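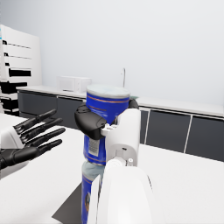
Can handling in the simulated kitchen. Right hand closed on the can, left hand open.

Kitchen Tips for Student Teams
Ternham College, Gudora Household Robotics Project

The following tips are provided for students enrolled in the Gudora project and for club members preparing for the Jerik kitchen challenge. They cover the simulated kitchen and the practice kitchen on the ground floor. Teams are expected to have read the course handbook and completed the safety session before using either one.

The tips were collected from team logbooks by Njål Rønning, project instructor, and are revised each November. The present version draws on 3,391 logged attempts at the can, cup and cupboard tasks, of which 559 were dropped objects. Drops are a normal part of the work and carry no penalty in practice sessions, provided they are logged.

Setting up the counter

Clear the work surface before placing the task items. Anything that is not part of the task belongs on the shelves or in a cabinet. In the simulated kitchen, load the plain counter layout first and add items one at a time. Teams that begin with the full layout tend to spend the session looking for the object that caused a collision warning.

Leave at least a hand's width between the task item and its nearest neighbor. The hands are wider across the back than most new members expect, and the wrist housing will touch a neighboring item before the fingers do.

Place a dark mat under light-colored items and leave dark items on the bare table. The contrast helps the person at the controls as much as it helps the software.

Keep tall items away from the faucet side of the counter. An arm moving back from a lift can swing wide, and a gooseneck spout is easy to forget when attention is on the fingers.

Picking up cans

Cans are used for the first graded task. They are regular in shape and roll readily when dropped, so faults in a grip show up early.

Approach from the side, with the palm facing the can and the thumb clear of the near edge. Bring the palm in until it is almost touching, then close the thumb, then the fingers. Closing everything at once will usually turn the can in the hand.

Aim for the middle of the can. A low grip lets the top lean outward during the lift, and a high grip leaves the fingertips resting on the rim, where there is little to hold. If a fingertip comes to rest on the rim, open the hand, lower the wrist slightly and close again.

Lift straight up for the first short distance. Pause. Check that the can is upright before any sideways movement. The pause costs very little of the time allowance, and judges at the Jerik challenge have been known to note it favorably on the control sheet.

Do not increase the closing force to cure a slip. First check the thumb. In most of the slips recorded in the logbooks the thumb was set too far around the can and was pushing it out of the fingers.

For cans with a separate lid, keep the fingers below the lid line. A lid in the practice kitchen may turn or come away. A lid in the simulator will generally stay where it is, and habits formed there should be checked on real cans before they are relied upon.

Stacked cans

Stacking is permitted in the second graded task only. The lower can must be standing still before the upper can is brought over it. Teams are advised to approach from directly above for the final part of the movement and to open the fingers slowly, thumb last.

When taking a can off a stack, raise it clear of the lower lid before drawing the arm back. The rims can catch. If the lower can moves, stop and reset the stack; a corrected attempt is scored more generously than a completed one in which the lower can has fallen.

The forearm will often hide the lower can from view. Switch to the side view or ask the spotter to call its position. The spotter should use the agreed words – left, right, nearer, farther – and nothing else while the arm is moving.

Using the second hand

The idle hand should have a place to be. Park it open, to one side and slightly back from the item, with the palm turned in. From that position it can come forward to steady the item or receive it, and it does not block the view of the counter.

For a handover, bring the receiving hand to the item and keep the holding hand still. Moving both hands at once is allowed under the rules, but no Ternham team has scored well with it so far. Close the receiving fingers fully, wait for the grip reading to settle, and only then release. Both hands need room on the item, so plan the first grip with the second in mind. A hand that has taken the whole middle of a can has left nothing for the other one.

Fingers held flat and spread are useful for steadying a tray. They are less suitable for receiving a can; bend them a little before the approach.

Cabinets, shelves and appliances

Open a cabinet door before picking up the item that is to go inside it. This order is frequently forgotten under time pressure. It should be written at the top of the team's task sheet.

Stand the arm to the handle side and pull along the path of the door. Pulling straight back against the hinge will trip the force limit and end the attempt.

Appliances on the counter count as fixed obstacles unless the task sheet states otherwise. The front of a microwave should be treated as needing the full swing of its door, including in tasks where it stays closed, so that the same counter plan can be used throughout the term.

When placing items on shelves, set down the rear items first. Items of the same dark color as one another should be separated with a strip of light tape in the practice kitchen, as adjoining boxes are easily read as one.

Working in the simulator

Project machines run Wogan, the department's own simulation package. Save the starting layout under the team name and the task number before making any changes. The shared layouts are restored every night and unsaved work will be lost.

Run each new grip 21 times before changing anything. Shorter runs give results that are difficult to compare, and the assessment form has spaces for the full set. A set that is interrupted should be marked as incomplete and started again.

Check the surface setting. The scuffed can surface affects appearance only and does not alter friction, which is set separately in the materials menu. Several teams have lost a session to this misunderstanding.

Soft, even lighting is the standard setting. Once a grip is reliable, repeat the set with the side lamp on, then with the ceiling lights lowered. The competition hall has windows on one side, and an afternoon heat may look quite different from a morning one.

Barcodes and labels on task items can be used for identification where the team's camera settings are fine enough to read them. Where they are not, turn the label toward the camera in the starting layout and use its outline as a marker for rotation.

Moving to the practice kitchen

A team may book the practice kitchen once its simulator set has been signed off. Bookings are for one hour and begin promptly. Please allow five minutes at the end for cleaning.

Use empty cans for the first visit. Filled cans may be requested from the instructor and must be returned to the stores cupboard. Cans with dents along the seam should be set aside, as they no longer stand upright reliably and will spoil a set.

Wipe the countertop with a damp cloth and dry it fully before the arms are powered on. A damp surface allows a can to slide ahead of the fingers. Household spray cleaners leave a film on the fingertip pads and should not be used within reach of the arms; warm water with a little dish soap is sufficient. The pads themselves are cleaned with a lint-free cloth only.

Long sleeves are to be rolled up and lanyards removed. One member stays at the stop button at all times and does not take notes, operate the controls or handle items while in that role.

Keeping the logbook

Record the attempt as it happened and leave the explanation for the end of the set. Useful entries give the item, the starting position, the grip height, the result and the name of the person at the controls. An entry reading "dropped again" cannot be used in the report.

Changes to the task sheet are entered in ink and initialed by two members. Screen captures from the simulator should be filed with the set to which they belong.

Equipment faults are reported on the yellow form at the workshop desk. Please do not tighten finger joints or adjust cable tension without a technician present, even where the fault appears minor.

Logbooks are collected at the end of each half term and returned the following week. Teams entering the Jerik challenge should submit theirs before registration closes, together with the signed simulator set and the counter plan.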